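# Prullura opens its doors, and its cupboards

Hiresby's only robotics workshop held its November open afternoon in the Parkby building, and 165 people signed the visitors' book. One of them signed it twice, once as the Mayor.

Most came for the hand-held grippers, which Prullura uses to record how people pick things up so that a robot arm can later have a go. Tsehay Habte, who runs the workshop, gave the welcome at 3 and kept it to two minutes – a local record, going by the last few openings your correspondent has sat through.

Visitors were then taken round in small groups and invited to try a gripper on whatever had been put out. Shoe insoles, which few people have strong feelings about, drew the longest queue. "You squeeze, it squeezes," said Lilian Nyanda, retired from the Potgieter bakery. "I've had tongs that were harder work."

Her neighbour Thabiso Kekana asked when the robots would be able to do the ironing. Busisiwe Du Plessis, leading the tour, said the subject came up at every visit and moved the group along to the biscuits.

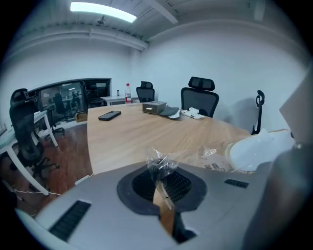

*Insoles, a small box and a wrapped item on the meeting room table at Prullura, with a hand-held gripper in the foreground.*

School groups can book a visit for next term through Dineo Zulu at the front desk. Places are limited by the number of grippers, and by the biscuits.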